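The Bunow Weekly Pill Organizer, After 90 Days

I am at the age where my supplements have their own supplements. Fish oil, vitamin D, a magnesium thing, a capsule for the joints, and one I started taking in the spring for reasons I can no longer reconstruct. For years I kept all of them in a salad bowl on top of the fridge. It worked the way a salad bowl works for mail, meaning I could always see that there was a lot of it.

So I bought the Bunow, a seven-day organizer with 4 little drawers per day and a handle on top, as if I might be asked to evacuate with it. I have used it every day for 90 days, minus one weekend when I left it at home and felt wonderful. 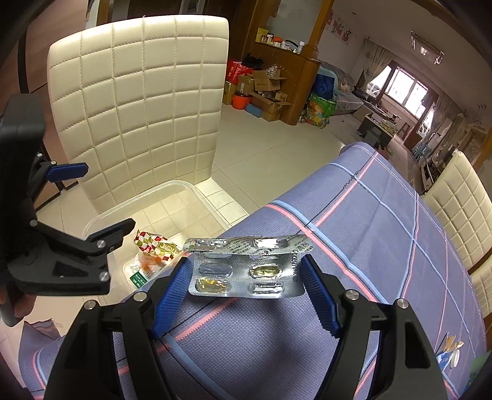

Health & Household > Pill Storage

The Bunow comes in a box much larger than itself. Inside are the organizer, a sheet of stickers, and a booklet in 5 languages, none of which will tell you which way the lids open. They open toward you. I found this out with the Tuesday row at chest height and a sweater I had to shake out over the sink.

Filling it is the real test of any organizer, and the Bunow does fairly well. The compartments have curved floors, so you can scoop a pill out with one finger instead of turning the whole day upside down and slapping it. Large softgels fit, two or three to a drawer. If you take the really big horse-sized calcium tablets, the evening drawer gets tight, and you will be pressing the lid down with your thumb and hoping.

What it can't help with is foil. Anything that comes in a blister pack has to be popped out first, and a week's worth takes me most of a podcast. I tried cutting the packs into single squares and dropping those in. The corners catch on the lid, and I'd advise against it. Some medicines are also supposed to stay in their original packaging until you take them, so ask your pharmacist before you go popping the whole cabinet.

The days come out one at a time, like books from a shelf. I like this a great deal. I take Thursday to work in my coat pocket, where it rattles, and people on the bus assume I have mints. Going back in, each day clicks home with a good firm snap. After three months Monday has gone a bit slack, which feels fair to Monday.

The labels are another matter. The morning symbol is a sun. The noon symbol is also a sun, slightly larger. Evening is a moon and bedtime is a moon with a star, and at bedtime, with my glasses off, I am in no position to do astronomy. I covered them with the stickers, and the stickers fell off in July.

I also tried two others. The Ramik is cheaper and prettier, all one piece in pale green, and the lids are so stiff I started opening it with a butter knife. The Wedidora has an alarm. You can set the alarm. You can't, as far as I've been able to learn, set it to anything quieter, and it now lives in the garage with its battery out. My sister-in-law swears by a roll-up cloth one from Pap, which I haven't tried and which looks like something you'd keep chisels in.

The online listing for the Bunow shows 1,081 ratings, and 229 of those are one star. I read more of them than was good for me. Most are from people whose box arrived crushed, and a fair number seem to be about a different product, possibly a lamp.
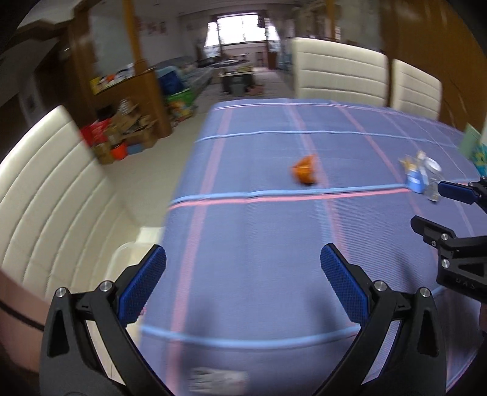

Can you put it in the dishwasher?
The trays can go on the top rack with the lids open, but the outer case should be wiped by hand, and everything needs to dry completely before you refill it.

I'd buy it again, with a marker pen in the same order. Four stars, one withheld for the second sun.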